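How I Set Up a Serve-Yourself Drinks Table

I've been doing drinks this way since we moved into the flat on Skarkavberg, and it saves me running back and forth to the fridge all evening. You need a table against a wall, some plastic cups and a few cans. Mine is a plain white one, and I wipe it down first with a squirt of Flivia in warm water.

Step 1: Line up the cups
Put them at the back, close to the wall, so the front stays free for pouring. Open end up, please -- I know some folks flip them over, but then everyone paws at the rims! 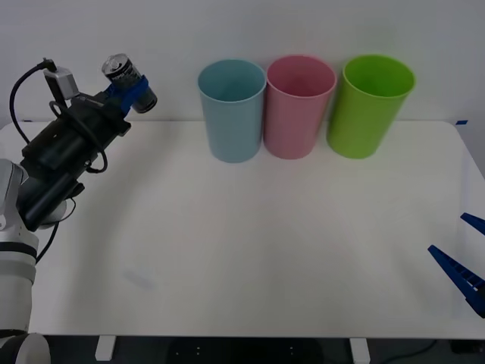
Step 2: Sort out the cans
I chill mine for a couple of hours (overnight if I remember). A 16-ounce cup takes a regular can with room for ice, so check the bottom of yours before you buy a big bag of cubes. Dry each can with a towel before it goes out.

Step 3: Give everyone a color
Skip the name stickers, they peel off anyway. I got my cups at Plimodska and just tell people to pick a color and stick with it.
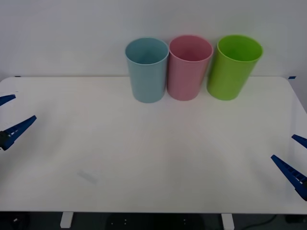 Washing up is easy if you do it the same night. Warm water, a soft sponge, no scouring pad -- scratches hang on to cola like you wouldn't believe. Pale ones like the blue and the pink get a second rinse from me, and the lime green I don't fuss over so much. Let them drain on a rack before you stack them.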